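Grout color for shared washrooms and entry halls
November
Posted by bunstead_facilities

The Bunstead property office is preparing a standard for wall tile in shared washrooms and entry halls. The present guidance dates from an earlier round of repairs and leaves grout color to the contractor. As a result, neighboring buildings on Prolley Street have been finished differently, and replacement grout must be matched by eye. Members with experience of similar standards are invited to comment before the draft is issued. 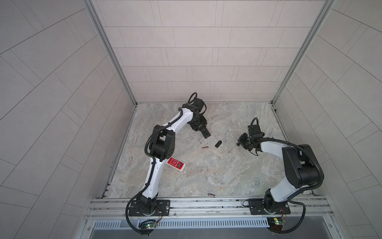

The office's preference is a single mid-gray grout for all wall tile. White grout has been the most frequent source of complaints from residents, and cleaning it takes our crews almost 24 hours per building each quarter. The draft also sets a joint width of 3 mm.

Reply from stojanovska_estates

Stojanovska Estates adopted one grout color for all of its buildings and would not recommend it without exceptions. Mid-gray reads as dirty against a warm cream tile. We permit 2 colors, chosen according to the tile, and record the choice on the building file under form 3131. 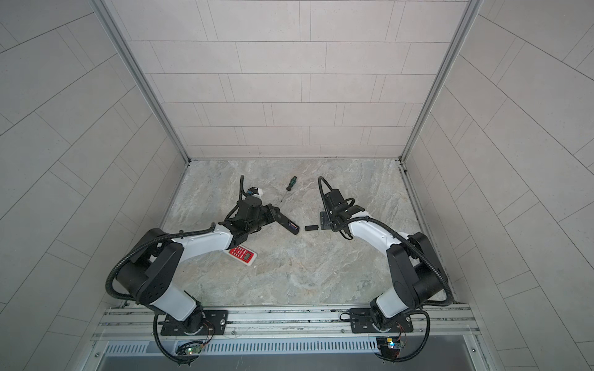
Layout should be settled in the same document as color. A stacked grid makes every uneven joint plain to see, and our inspectors reject more stacked work than any other kind. Pale gray rectangular tile in staggered rows, with thin dark grout lines as on the back wall here, is the arrangement we now request for entry halls. The darker line gives the wall some definition and is easier to match after a repair. We would ask Bunstead to reconsider a single mid-gray for that reason.

Reply from tile_and_stone_north

I must respectfully disagree with the previous member. Dark grout can leave a haze on pale tile when the installer is slow to wash it down, and some glazes hold the stain permanently. A test panel should be required before any dark grout is approved.
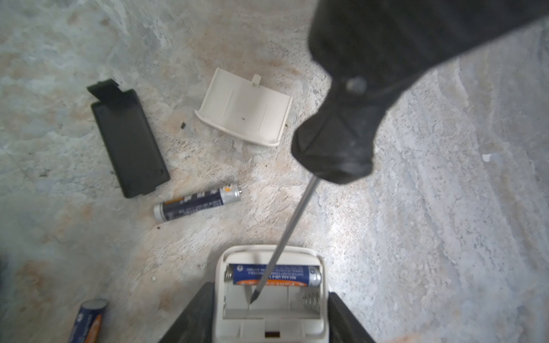

The draft should also say who approves the panel. Where our agreements were silent on this point, the installer approved his own work, and the owner paid for the second cleaning.

Reply from bunstead_facilities

The request for a test panel is accepted and will be added. On color, the office remains of the view that a second option will be used carelessly, but it will put both versions to the building managers. The grout supplier, Ferkix, has been asked for samples in mid-gray and in a darker shade.
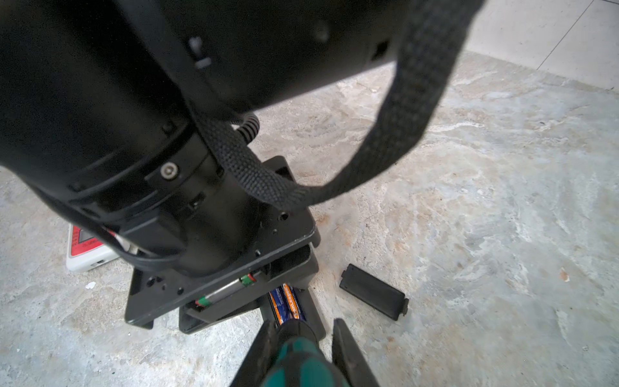
Points still open

Floor joints: the draft covers walls only. Stojanovska Estates has offered its wording for floors.

Sealing: members have not agreed on whether sealer should be applied by the installer or by building staff.

Reply from stojanovska_estates

Our wording for floors has been sent to the office. We maintain our objection to a single color and ask that it be noted in the draft.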